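A Second Pair of Hands for the Fiddly Jobs

June 2022
By our workshop correspondent

Anyone who has ever run a small repair business will know the drawer. Ours was in a unit at Fanness, under the window, and it held every cable we had ever pulled out of anything – some good, some dead, most of them a mystery – and whenever trade was slow somebody would be told to sort it. Nobody ever got to the bottom. I thought of that drawer a good deal during the fortnight I spent with the Kikine bench kit, a two-armed sorting and laying-out system which Barrientos has been renting to small electronics firms since last August, and which I had been asked to try with as open a mind as I could manage.

The kit comes on a pallet and includes the pair of arms, their grippers, a small camera for each wrist, a fixed camera to look over the whole bench and a control box that hums like an old fridge. You supply the table, the bins and the patience. Setting up took us the better part of a day, and I will admit that a good hour of it went on tea and on reading the manual aloud to one another. It is a decent manual, mind you, written in plain sentences by someone who has plainly dropped a screw or two in their time.

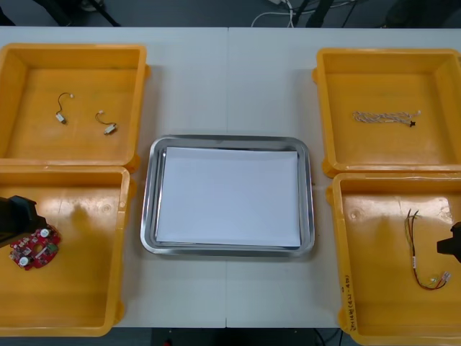

Barrientos suggests you begin with a handful of parts and a few shallow bins, one kind of thing to each, with a tray in the middle where the work is brought together. I had wanted to throw the whole drawer at it on the first morning and was gently talked out of it. They were quite right. A circuit board is a stiff, well-behaved sort of object and you can teach a machine where its edges are. A cable is another matter altogether. It lies differently every time you put it down, it springs back when you let go, and it has a connector on the end that is heavier than the wire and goes wherever it pleases.

Teaching is done by hand. You take hold of a pair of light handles and move them as you would like the arms to move, and the control box keeps a record of it all. Barrientos asks for 2,000 of these little lessons before you judge the results, which sounded to me like a prison sentence, but the firm will send a ready-made collection of 2,303 along with the rental, and we used those as our starting point and added our own on top. I came to enjoy it, rather in the way one enjoys shelling peas. There is a rhythm to it, and by the third afternoon I could do it while listening to the cricket.

The wrist cameras are what you end up relying on. The overhead view tells you which bin you are over and not a great deal more, whereas from the wrist you can see exactly what is between the fingers and what is trailing off behind it. My own habit, after years at a bench, is to pick a cable up by the middle, and the kit soon cured me of that. Take hold of something solid, if the part has something solid to offer, and let the thin wires follow along as they like.

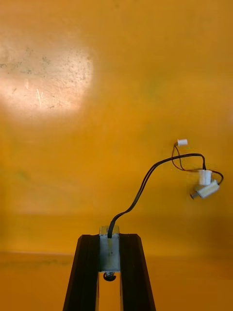

Vol. 11, No. 7

Now for the grumbles, of which there are a few. The fingers are narrow and rigid, and they are happiest with anything that has a flat side. Ask them to lift one thin wire from a smooth plastic floor and you will want to put the kettle on. The software that shows the camera pictures, which goes by the name of Drendum, is slow to start and has a way of hiding the button you used a minute ago. And bright plastic bins, cheerful as they are, throw back a lot of glare under workshop lights, so it is worth spending time on where your lamps go before you record anything at all.

I also found that tidiness in the bins matters more than I had bargained for. One harness laid out by itself is a fair request. Several of them knitted together is a job for a person with fingernails, and the manual says as much in the chapter on loading. 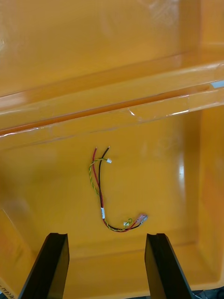 You learn to look at a part before going down for it, to see which way it is lying and where the bulk of it is, and then to bring the fingers in on either side without hurrying. I caught myself doing the same thing at home with a tangle of phone chargers – hovering, considering, approaching from above – and was asked whether I was feeling quite well.

As to who should rent one, I would say a firm that handles the same family of parts week in and week out, and has somebody on the staff who likes a slow, careful job. A general repair shop such as ours was would find the lessons going out of date as fast as the stock changed. The shortest rental is 11 weeks, delivery included, and Barrientos will swap a worn set of fingers by post. Bins are not supplied, so have a few ready before the pallet arrives, and clear more floor than you think you need for the cables.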